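Workshop > Tips > Small Helpers

Can a machine clear your bench yet?
by Zawadi Temba
14 comments | 38 shares

In February my neighbor Cosimo Sala asked me if he should wait to buy a new bench vacuum, as soon the robots will do all the cleaning. I told him: do not wait. I have read about this subject for two years and I also tried some things in simulation on my computer, and my opinion is that the machines can do a part of the chore, but only if you prepare the place for them first.

What a machine can do today, if you help it:

Pick up one thing of middle size from a flat surface. A block, a cup, a closed jar. It is better when the thing stands alone.

Put this thing always in the same place. Do not move the bin after you have shown it where the bin is.

What you should still do by hand:

Very small pieces, such as screws, thread and chips of paint. Two stiff fingers are not good for this. Use a magnet or a damp cloth.

Cloths and cables. They change their form every time.

Wet spills. A wiped bench needs some feeling for pressure, and for me this is still the job of a person.

My tips for a bench that you want to share with a machine one day: keep the surface one plain color, leave free space near the edge, and store things with a handle on the outside. Xiuying Lu from the Pledley repair club did this for her own bench and she says she finds her tools faster, even without any robot. She spent 380 on shelves, which I think is too much. Old fruit boxes do the same work.

If you want to test a chore before you buy anything, do it in simulation. A dropped jar costs nothing there. 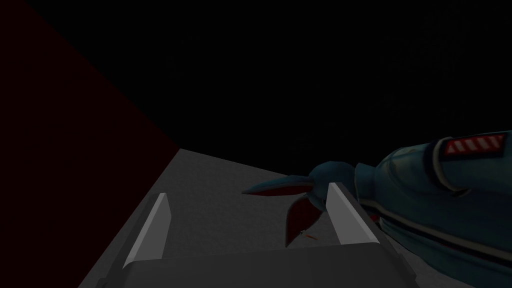
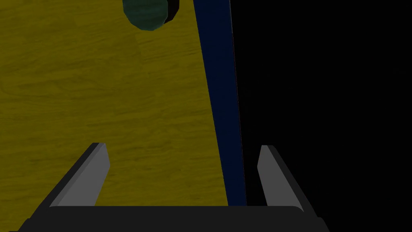 Open grippers over two simulated work surfaces, one gray and one with wood grain.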